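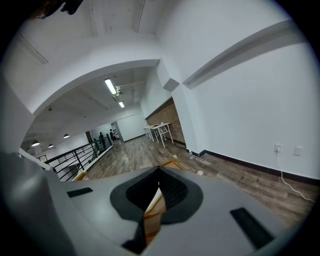
*Gripper body and center pad, seen up close.*

**To:** Vimala Annamalai, Domlow Fund
**From:** Mohandas Lobo, Grunley Games
**Date:** Oct 30, 2026
**Re:** Graltiletti, second progress report

The closed test of Graltiletti ended last week. We had 2483 sign-ups and let everyone in by the second evening. Matchmaking held up on PC. On consoles, players in small regions waited too long for a game, and Shirin Hassanpour is changing the search rules so that it widens sooner.

Work finished this period:

- 19 of the planned maps are playable from start to finish
- Controller remapping is in, including one-handed layouts
- Save files now move between PC and console 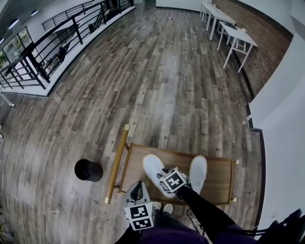

The tutorial is behind schedule. Testers skipped the text boxes and then got stuck in the storage house, where they have to pick things up and carry them. Raimonds Zariņš is rebuilding that room with everyday items that need no explaining, such as a pair of white slippers on a small cart with a gold-colored frame. He expects to need nearly three more weeks.

Spending is within budget apart from server rental, which went over during the test. Narayanan Pisharody will send the figures separately. We ask to move the console submission to January. The PC date does not change.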